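About Flonilero

Flonilero supplies paper towels, tissue, wipes and packing paper to small workplaces. Our customers are mostly dental offices, repair shops, bakeries, day cares and studios that go through a lot of paper but don't have the space to store it by the pallet. We started in Ustgate with one rented unit and a van, and we still work out of the same building, though we now have the units on both sides as well.

The company was set up by Endang Mangundap and Sutrisno Ong. Endang had been buying supplies for a group of clinics and was tired of ordering 3000 sheets of something to get the 200 she wanted. Sutrisno ran the stockroom at a print finisher and knew how to break down bulk paper without ruining it. Their first price list was a single page with 10 items on it. The current one has 80.

What we do

We buy in bulk and repack into small quantities. A customer can order one sleeve of towels or a mixed box with a bit of everything. Orders placed by noon are picked the same day and go out on the afternoon van, or with the carrier if you are outside our delivery area.

Stock for picking is kept in bins on open metal shelving, with the heavier cartons on the floor below. Each bin holds one product. Soft paper is the hardest thing we handle – it creases if you look at it wrong, and the edges tear when a sleeve is packed too tight.
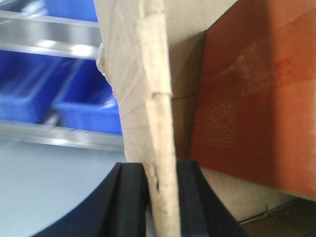
Wahyudi Khoo manages the stockroom and sets the packing rules. Sheets that are torn or marked don't go into customer orders. They go in the seconds box, which we sell at the counter as shop rags and packing fill. Auto shops and potters buy most of it.

Anwara Uddin looks after accounts and standing orders. If you want the same box every month, she will set it up and call you before the first one ships to check the quantities. Amirul Yeoh drives the local route and handles returns.

Our products

We carry the Premo range of folded towels and our own plain tissue, packed under the Pasaribu name. Samples of both are free. Tell us what you use now and we'll send the closest match – a few sheets in an envelope is usually enough to decide.

Visiting

The counter is open Monday to Friday, 8 to 4. Parking is at the side of the building. Please ring the bell if the front desk is empty, as we are probably in the back packing.

Page last updated 2020-11-13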